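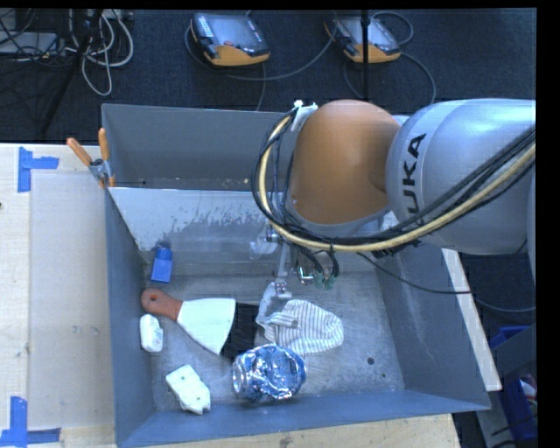
Surely the cloth goes with the textiles and not in with the tins, came the first remark of the meeting, from the Seltham end of the table, before I'd even found a pen. So that's where I've started the minutes, and I'm afraid item one (apologies) got done after item two.

**Sorting day, Nuvthorpe hall. Notes of the meeting, Wednesday, July 9, 2025**

**Mixed bin.** We talked about the grey metal bin for a good while. The striped cloth and the crumpled can shouldn't share a bin, we all agreed on that much, but Seltham want everything mixed at the door and sorted afterwards, and Nuvthorpe want people to do it themselves as they come in. I said I could live with either as long as cloths get shaken out first, as a bunched-up one can hide all sorts! Agreed: mixed at the door for the September sorting day, then we look at it again.

**Cans.** Squashed ones are fine. Wallin will take them dented, flattened or whole, but they do want them rinsed. Somebody asked if we rinse or the public rinses. The public, please. It goes on the leaflet in big letters.

**Cloths and rags.** Tea towels, dusters, old shirts, all welcome. Anything oily from a workshop goes in the lidded tub by the side door, and I was asked to minute that twice, so: lidded tub, side door.

**Leaflets.** We had 400 printed last time and ran out before lunch. Prirnari have quoted £90 for 1,000, folded, and there was a bit of muttering about the fold (it landed across the opening times on the last lot). Agreed to go ahead if they'll send a proof. I'm to ring them.

**Money.** There's £300 left in the pot before the leaflets come out of it. New gloves were suggested. I'd like the longer ones that come up over the wrist, and that seemed popular, but we left it until we know what the hall is charging us.

**Tables.** Two of the folding ones wobble. Wallin have offered to lend theirs if we can fetch them, which we can, provided it's the evening before.

**Any other business.** Can we have the labels at eye level this time? Yes. Can we have the urn on earlier? Also yes, and thank you to whoever brought the ginger cake.

Next meeting same room, first week of September, day to be fixed once the hall has sent its list round.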